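サポート記録:寄付食品の受付端末が同期しない件
対象:Lustcombe フードドライブ・コンサート(10月開催分)
使用ソフト:Gasow 受付版
報告者:Wycliffe Mwakyusa
担当:Anselmo Arroyo
状態:解決済み

【報告内容】
会場入口の受付端末2台のうち、東口の端末で登録した寄付が集計画面に出ません。西口の端末は正常です。開場から18時までに東口で受け付けた40件がすべて「送信待ち」のままです。引換券の印刷はできるので、受付は続けています。終演後に缶詰と乾物の重量をフードバンクへ報告するため、それまでに集計が必要です。 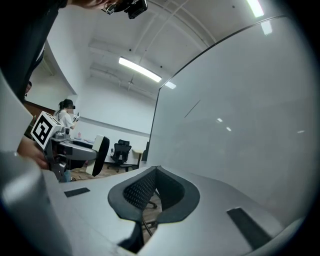 黒い縁のメッシュと明るいグレーの椅子

【担当者からの確認 1】
東口の端末で「設定」→「イベント」を開き、イベントコードを西口と見比べてください。アプリの再インストールはしないでください。未送信の記録が消えます。

【報告者の返信】
コードが違いました。東口は春の公演のもの、西口は今回のものです。東口の端末は前回の Mfaume 会場で使ったあと、そのまま保管していました。コードを書き換えて再起動しましたが、40件は送信待ちのままです。新しく入れた1件はすぐ集計に出ました。

【担当者からの確認 2】
古いコードで作られた記録は、コードを変えても自動では移りません。「未送信一覧」→「全選択」→「イベントを変更」の順に操作してください。途中で「重複の可能性」と出た場合は、統合せずに「別件として保存」を選んでください。同じ家族が2回に分けて持ち込むことがあります。

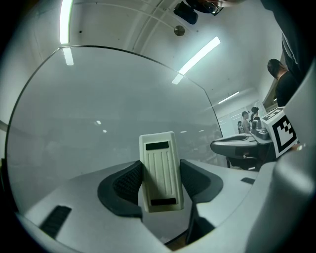

イベントの変更は40件中31件で通り、9件がエラー70で止まりました。9件とも品目欄が空で、備考欄にだけ「米」「豆缶」などと書いてあります。混雑時に備考だけ入れて登録したようです。Cident の計量台から来た重量は残っています。品目は手で入れ直します。ついでに画面の要望です。未送信の行は色が薄く、屋外の受付では読めませんでした。写真にある淡いクリーム色のパッドと上下の黒い帯くらい明暗の差があれば、離れていても見分けられます。

【担当者の回答】
エラー70は必須項目の空欄です。品目を入れて「再送信」を押せば通ります。表示色の要望は開発側に登録しました。

【報告者の返信】
9件を入力し直して再送信しました。集計画面の件数が紙の控えと一致しました。フードバンクへの報告も済んでいます。

【処理メモ】
原因:前回公演のイベントコードが端末に残っていた。
対応:コードの修正、未送信記録の移し替え、空欄の補完。
次回の準備手順に、開場前のコード確認と試し登録を追加する。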